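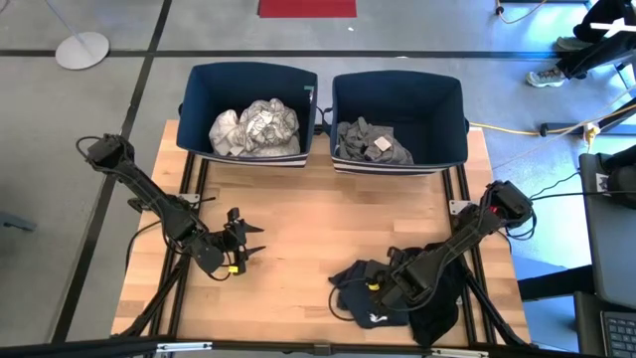
Laundry sorting station, Fornlow site — monthly inspection, January 2018. Inspected by Dayana Quintero. The station was checked against the housekeeping list for textile areas. Light and dark items are kept in separate bins, white and pale grey fabric in the left and dark grey in the right, and both bins stand together at the far edge of the table.

Floor beneath table clear of fabric: Satisfactory
Bin handles firmly stitched: Satisfactory
Bins not filled above rim: Satisfactory
Table surface free of splinters: Satisfactory — re-oil in February
Dark garments placed in bin after sorting: Pending — to be checked at close of shift
Weekly log signed: Not met — one entry missing, refer to Rocío Camacho

Form 2097. Retain at site office.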